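Budget check – second gripper pair or spare pads first?
Posted by jrozite, July, 9:40 am

jrozite: Got $1,757 left till the new budget. Quote from Jalent for a second pair of handhelds eats nearly all of it. Pads on ours look like this now –
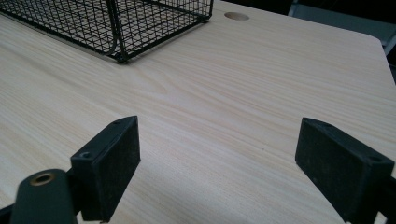
Pads, current set. Dusty, still in use.

greer_o: Pads first. Always. Kalniņš does a pad kit, way cheaper then a new pair.

mitiku.m: Disagree. One pair down = zero work that day. Get the second pair, clean the pads.

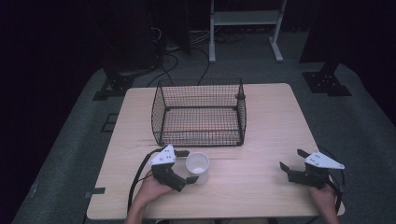
jrozite: Jalent lead time is 19 days, Kalniņš wont commit to a date. Also need to budget cable. Each gripper has its own black one and the left loops right over the table, so I want longer runs and some clips in the order.

greer_o: Clips are pocket change. What are you even picking up? Paper cups dont need fresh pads. Glazed stuff might.

jrozite: Both. White ceramic too –
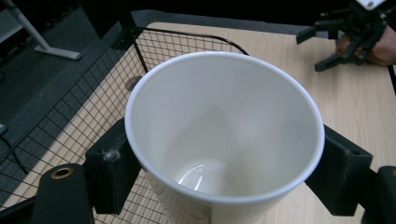 Where I'm at
- Pad kit x 2, Kalniņš
- Cable + clips
- Refurb pair from Dedow, $876, if they still have it

mitiku.m: Refurb?? no warranty. Wouldnt.

said_b: Had a Dedow refurb, fine so far. Ask for the mount screws, they leave them out.

Comments (2)
MerikeP: Does the refurb price include shipping?
rukula_fan: following

Shares: 2 | Comments: 2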